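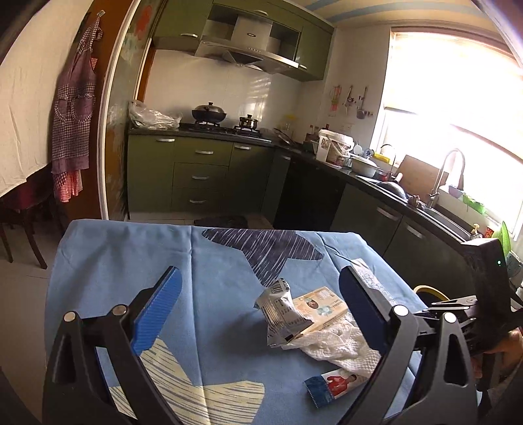 Progress report to Prondedura, period ending 23rd August

Summary

Work in this period went into the home kitchen part of the Okico project. The hand-held gripper is now in regular use for recording demonstrations, and the first policy trained only on that data has been run on the bench arm. We recorded 2000 demonstrations in total. After checking, 161 were dropped, mostly for lost tracking when the gripper turned toward a bright window.

Data collection

Each session takes place in a lived-in kitchen with whatever items the household has out. Small packaged goods on a printed tablecloth have been the main object set. Foil packets and small sachets are the hardest for the current finger pads – they bend or slide before the pads close. Boxes and bottles give little trouble. We kept the patterned cloths on the tables because the Najjar baseline, trained on plain surfaces, did poorly when the background changed.

The second task is putting items into and taking them out of deep containers. The operator has to bring the open fingers over the rim and reach down to whatever stands at the bottom, such as a bottle in a bowl. Demonstrations of this kind are slower and the wrist view loses light inside the container. We now ask operators to pause at the rim before going in, and this has made the recordings easier to split into stages.

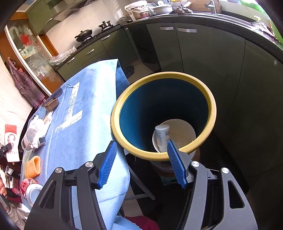

Results so far

The policy was tested in 40 trials per task. Table pick-up succeeded in 53 percent of trials with mixed objects. The deep container task is lower and we do not yet have a figure we trust, as two test days used an older calibration. Those trials will be repeated.

Problems and changes

The Avell finger pads wear at the tip sooner than planned. A spare set has been ordered from the existing parts budget. No change to the total is requested.

Next period

Repeat the container trials, add a third kitchen, and compare ribbed and smooth pads on foil packets. The cleaned data will be sent with the next report.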